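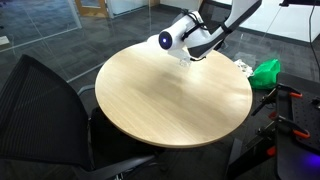

A round table in pale timber, with grain running across the top.

The Shape of an Argument

Ehab Tazi wants you to get rid of your rectangle. He has been saying so for 11 years, mostly to couples who came into his Fitzroy shop for a lamp.

"A rectangle has a head," he tells me, pulling out a chair. "Once there's a head, there's a boss. Then it's Christmas and your uncle's sitting there."

I grew up with a rectangle. My father had one end, the telly had the other, and the four of us kids fought over whichever side was further from the beans. It never occurred to me that the furniture was to blame.

Round tables have had a good run lately. Clovholm, the Melbourne maker, stopped selling anything with corners in April and says it doesn't miss them. Morkeo still does a rectangle, the Lysenko, but you have to ask for it, and the bloke on the phone goes quiet while he looks up the price.

The case against is mostly arithmetic. A round top that seats eight is so wide that passing the salt becomes an outing, and it won't go against a wall without looking like it's been sent there. Brahim Ashour, a joiner in Ballarat, has made both kinds for 30 years and regards the whole debate with the patience of a man who is paid either way.

"People ring up wanting round, and I say, how big's your room?" he says. "They haven't measured. They've seen one in a café."

His own kitchen has a rectangle. He sits at the side.

I borrowed a round one from Tazi for a fortnight — the Flurkard, pale oak, heavier than my car — and had the family over. No one knew where to sit, so they stood about with their drinks until the potatoes went cold. My uncle then chose the chair nearest the fridge and ran the evening from there. He carved. He gave his views on franking credits. My sister, directly opposite and with no corner to hide behind, got the lot.

When I reported this to Tazi he was unmoved. Had I tried shifting the fridge?

The table went back on a Thursday. It took three of us and a door off its hinges.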